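Steamed buns and a very long bus ride: my day at the Østergaard bakery open house

So I finally made it out to the Østergaard open house on October 17, 2024, after missing it two years running. For those who don't know the place, it's a small bakery in an old feed store past the river, and once in a while they open up the back and let people poke around, eat too much and ask nosy questions. I did all three!

Getting there was the hard part. The 23 bus drops you at the bottom of the hill and I had talked myself into the good shoes (why do I do this). By the time I got to the door I was ready to eat the coat rack. They had coffee going, thank goodness, and a table of rye crackers with some kind of dill butter I'm still thinking about.

The tour started in the flour room. They go through 700 pounds of flour in a regular week, and Svenja Lenz, who was leading our group, let us stick our hands into three kinds to feel the difference. The one for steamed dough is so soft it squeaks. She told us it has less protein, so the buns come out fluffy and don't fight back when you bite them. I've been using bread flour at home for years, which explains a lot about my buns.

From there we went to the mixing room, where it was too loud to hear much, and then on to steaming, which was what I'd come for.
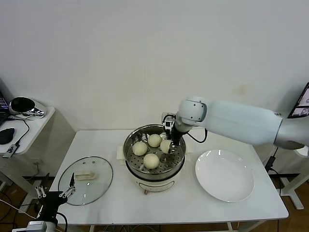 I had always figured that the trick was in the filling, but these were plain ones, no filling at all, and Svenja talked for a good half hour about nothing but dough. Hers gets one long rise in the bowl and a short one after shaping, and she's picky about the short one. You press the side with a fingertip, and if the dent comes back slowly you're ready. If it pops right back, go have another coffee. If it doesn't come back at all you've waited too long and you may as well fry it (her words, and she says fried is pretty good too).

She also starts hers over cold water. I know! I've always had the pot at a full boil before anything went near it. Her thinking is that the dough gets a last little stretch while things warm up, and then once the heat is off you leave the lid alone for a few minutes before you peek. That's where my poor wrinkly buns have been going wrong, I'm pretty sure. I have never in my life left a lid alone.

There was a lively argument at this point about sugar. A man behind me wanted to know how much was too much, and half the group had an opinion, and then somebody's grandmother got brought into it.

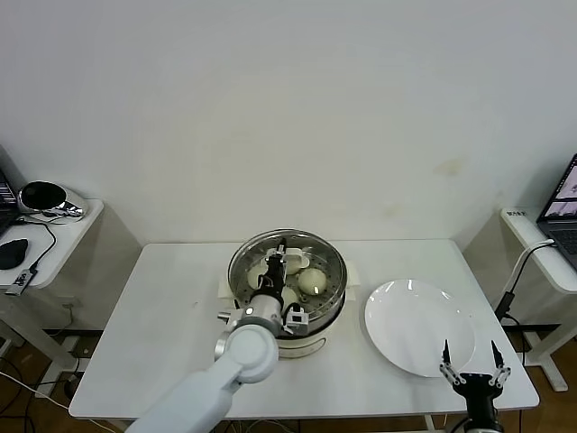 Babak Arabzadeh wasn't having the cold water business at all. He has always put his in over a rolling boil, he told us, and he'd never had a wrinkled one, and in his opinion people blame the water when they ought to be blaming their yeast. Svenja said he was welcome to come in and make the next batch. I liked them both a lot.

After that we got to shape our own, and I was terrible at it. You're supposed to cup your hand and roll the dough in little circles until the top goes tight, and mine kept sliding around like a bar of soap. Use less flour on the board, that's the fix. It needs something to grab onto. 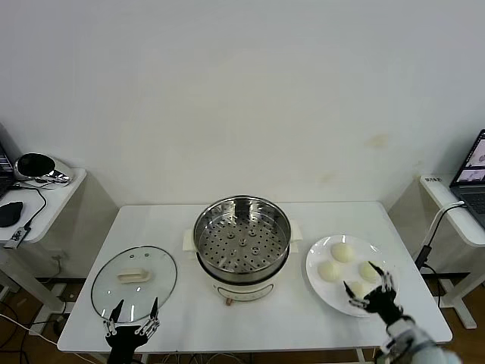
Steamer basket and glass lid at the open house.

Lunch was in the front room: bean soup, more of that dill butter, and a plum cake that was gone before I got back for seconds. The little shop was open too and I came home with a bag of the soft flour and a dough scraper I did not need. The shaping class in April is 40 dollars and I've already put my name down. If you go, wear flat shoes, bring a container for leftovers, and check the last bus back, as I ended up waiting quite a while at the bottom of that hill with flour on my coat.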